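Last updated: February

Every winter the same argument comes around on our dock, and every winter I end up on the unpopular side of it. Somebody has priced out a lithium house bank, somebody else has already bought one, and the rest of us are told that our old lead batteries are holding back our cruising.

I don't buy it. I own a 31-year-old sloop that lives at Lonness and goes out most weekends from spring until the water gets mean. We run a fridge, cabin lights, an autopilot and whatever my wife is charging. In a normal season we spend maybe a handful of nights in a row on the hook. Lead handles that fine, and it has handled it for years.

The quote I got last fall from the yard at Arton was $2,771, and that was for the batteries alone. Then came the questions. Would my alternator survive? Probably, with a new regulator. Would my shore charger work? It would, but not well. Did I need a separate charger for the engine battery? Yes, it would be a good idea. By the time we had walked back to the office I had stopped writing things down.

People who sell this stuff like to talk about cost per cycle, and on paper the numbers look wonderful. The trouble is that the math assumes you use the cycles. A couple living aboard full time might. I plug in at the dock for most of the week, and so do most of the boats near me. A battery that will outlast my interest in owning a boat isn't saving me a dime.

Then there is the weight argument. I have heard a man explain how dropping 100 pounds from under his quarter berth changed the way the boat sailed. This is a man with a full-size grill on the rail and two folding bikes on the foredeck. Maybe he felt it. I would want to see him do the run to Trenton blindfolded, once with each bank, before I spent money on his word.

I'll give the other side this much: they charge fast, and if you hate running the engine at anchor, that matters. We had 3 gray days at Urrego last summer and I ran ours more than I liked. It was annoying. It was also a few gallons of diesel. 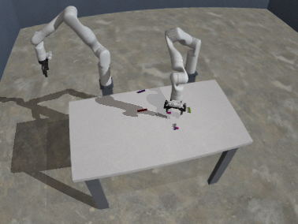
OPINION / BOAT GEAR

What bothers me most is how quickly a nice extra becomes a thing you supposedly can't leave the dock without. It happened with chartplotters, then with watermakers, and now a new owner with a sound boat gets told to tear out a working system before the first trip. Go sailing first. Keep the terminals clean, top up the water if yours need it, and write down what you use over a season. If the log says you're short, call the yard and get a quote. Mine still says we're fine.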